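Virnine wants shoppers to wash less, and to pay for the privilege

May 19, 2021

Clothing label Virnine says its new Drolta fabric can be worn 13 times before it needs a wash. The company put out the claim on Wednesday along with a line of jackets and work pants due in stores in July.

The number comes from a wear trial run by Virnine itself. The firm says 64 people took part, all of them office staff at its Bodin site. It has not said how long they wore the clothes each day, or who decided when a garment had stopped being fresh. Asked for the full results, a spokesperson sent the same press release a second time.
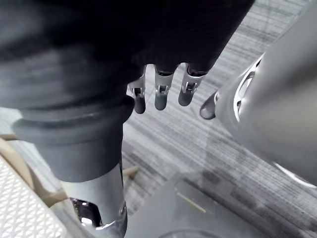
Dark, soft-looking material with faint folds, seen close up.

Virnine also says a household that switches to Drolta would save 2000 gallons of water over the life of its clothes. That sum assumes people now wash their jackets after every wear. Few do. It leaves out the water used to make the fabric at the Kulutham mill, a figure the company calls "commercially sensitive."

The finish that is meant to keep smells away is not named on the label either. Similar coatings have faded after a few dozen washes, and the release does not say how Drolta holds up.

Prices have not been set, though Virnine expects the jackets to cost more than its current range. Stores have been told to place their first orders by the end of the month.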